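Chapter 6
Planning the Purchase: What a Robot Arm Really Costs You

I bought my first robot arm the way some people buy a boat. I saw the price, I had the money in the account, and I signed. The arm showed up in August and then sat in its box, because I had budgeted for an arm and for nothing else. No mount, no spare finger pads, no table that could take a clamp, and no hours set aside for anybody to learn how to run it!

So this chapter comes before the one on comparing vendors, and I'd like you to read it in that order. You're going to write a plan with no brand names in it at all. Start with the job. What does the arm pick up, how big is it, how soft is it, and where does it have to go? When Dalia Amrani and I planned the small handling bench at Pondarbridge, we spent our first two meetings on that (she brought a kitchen scale and a bag of toy food, and I brought donuts). By the end we had one page, and I still think it's the best page in the whole folder.
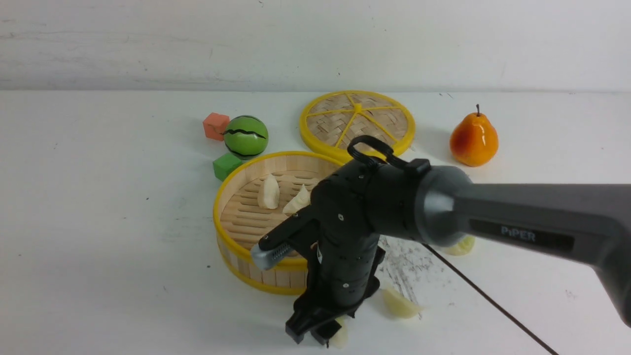
Light things fool people. You figure a small load means a small budget, and for the arm itself that's often true. But small, odd-shaped things are hard on the gripper end of the job, and that's where the money creeps in. Our quote from Warnora listed replacement finger pads at $309 a set. I had penciled in one set for the year. Ehab Cherkaoui, who did our books, asked me what happened if we wore one out in the first month, and I didn't have an answer, so we put down two sets and moved on.

Then there's time. I now set aside about 200 hours of staff time for the first stretch with any new arm, and I write it into the budget as a real line with a real dollar amount next to it. My bosses at Kamel hated that line. They'd say those people were on the payroll anyway! Sure, but they were on the payroll to do something else, and that something else still had to get done.

You'll work through a full plan of your own in this chapter, using the Rellura worksheet at the back of the book. Keep a pencil handy and plan on erasing a lot. We'll begin with the job page, then go on to the table and mounting, the gripper and its wear parts, and staff hours. Shipping gets its own section near the end, and yes, I have a story about that too.

6.1 Writing the Job Page

Get a blank sheet and put down every object the arm will touch in a normal day.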